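Skallow and the 27 point claim

11/20/25

I have now read the Skallow paper three times, the third time on a train with a pencil, and I still think the headline number is doing more work than the experiment behind it.

For anyone who missed it: Skallow is the multi-view method out of Junhao Dong's group. You train a manipulation policy on demonstrations filmed from the wrist and from a cluster of outside cameras at the same time, then throw the outside cameras away and run on the wrist view alone. The pitch is that the extra views teach the policy something about depth and contact that sticks after they're gone. The claimed gain over plain wrist-only training is 27 points of success rate, averaged over 5 tabletop tasks. That is a big gain. If I got 27 points out of anything I did this year I would be insufferable about it.

So, the complaints.

The baseline first. The wrist-only policy was trained on 1002 demonstrations. The Skallow policy was trained on 1609. The paper says the difference comes from "filtering for view quality," and you have to go to the appendix to learn that the filter was applied to one set and not to the other. I wrote to ask about this in April and got a polite reply saying that the extra demonstrations were "largely redundant." Maybe they were! But then drop them and show me the number. A training run costs a couple of days. I don't see how you write a whole paper about where the improvement comes from and leave that run out.

Second, calibration. The method assumes that the outside cameras hold still relative to the robot for the whole collection. Anyone who has shared a lab with other human beings knows how long that lasts. Somebody leans on a tripod leg, somebody steps over a cable, somebody moves a table to get at an outlet. The paper gives calibration one sentence, and that sentence says it was done "before collection." Once? Every morning? After each task? Rosângela Prado tried to reproduce the drawer task with her own setup and told me her calibration drifted enough in one afternoon that the fused views were worse than useless. She put the result in a short note on her page and as far as I can tell it has been cited by me.

I should say that I'm not against outside cameras. We use them too.
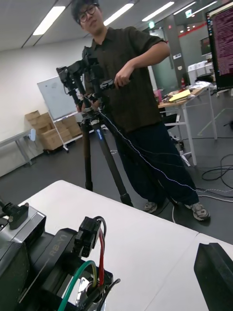
What I object to is the idea that they're free at training time. The authors keep using the phrase "no added cost at deployment," and that's true, and it slides right past the cost on the other end. Setting up a rig like that is slow, fiddly work. You sync the clocks, you check exposure, you find out that one stream has been dropping frames since lunch. Ayantu Seyoum keeps a log of our setup time per session, and on bad days it's longer than the session. If I took those hours and spent them collecting more wrist-only demonstrations, would I get the same gain? I don't know. Neither do they, because the comparison is made at (supposedly) equal numbers of demonstrations and never at equal hours of labor. For a method whose whole selling point is efficiency, that seems like the wrong axis.

Third, and this one is smaller, the tasks. Three of them are variations on putting a thing in another thing. The drawer task is harder and the cloth task is properly hard, and if you look at the per-task table the gain on cloth is inside the error bars. All of the average is coming from the easy end. Cauã Amaral pointed out to me that the placing tasks always start with the object in the left half of the table, and a policy could get a long way on those by learning a decent prior about where stuff is. I'd want to see the start positions shuffled before I believed anything about depth.

Now the part where I try to be fair. The ablation where they remove the outside views one at a time is good, and I haven't got an answer for it. Performance goes down in a sensible order - the view from behind matters least, the low side view matters most - and that's what you'd expect if the policy were picking up something real about contact height. If the whole effect were extra data, I'd expect that curve to be flat. It isn't. So I think there's an effect. I think it's a good deal smaller than 27 points, and I'd guess it lives almost entirely in tasks where the wrist camera loses sight of the object at the moment of the grasp.

Dirceu Frota disagrees with me and thinks I'm being stingy. His argument is that the Coutinho results from last year showed the same trend on a different arm with different people, and two imperfect papers pointing the same way should count for something. They should count for something. But Coutinho borrowed the same training code, including the filter, so I'm not sure how independent those two papers are. He says I would find a reason to doubt any third one as well. We left it there.

What we're going to do is the boring version. Same demonstrations for both policies, no filter, calibration checked at the start and end of every session with the drift written down, start positions drawn from a list made in advance. Two tasks only, drawer and cloth. Hours logged for everything, including the hours spent crawling under the desk. We'll run it wrist-only, then with the outside views added, then wrist-only again with the leftover time spent on more demonstrations.

I'll post the numbers whichever way they go, and the logs too. If anybody has the unfiltered Skallow set sitting on a drive somewhere, please write to me.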